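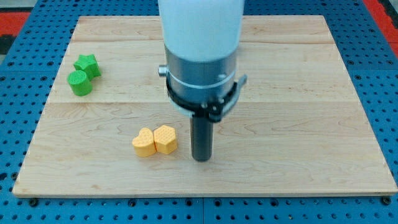

Vol. 5, No. 3

I'll say it: I reckon we buy far too much gripper. I spent most of March swapping end effectors on our arm, and my favourite is still the plain grey rod, pushing printed shapes across a maple-coloured board. No fingers at all! Graziella Serra thinks I'm mad. She wants the Plurkholm two-finger (lovely thing, I admit, and the jaws do centre themselves), but I logged 278 pushes with the rod before I touched a setting, and the Plurkholm had me back in the controller menus before morning tea. A heart is a pain to grasp and a star is worse. Push them first, I say, and spend the gripper money on a better camera.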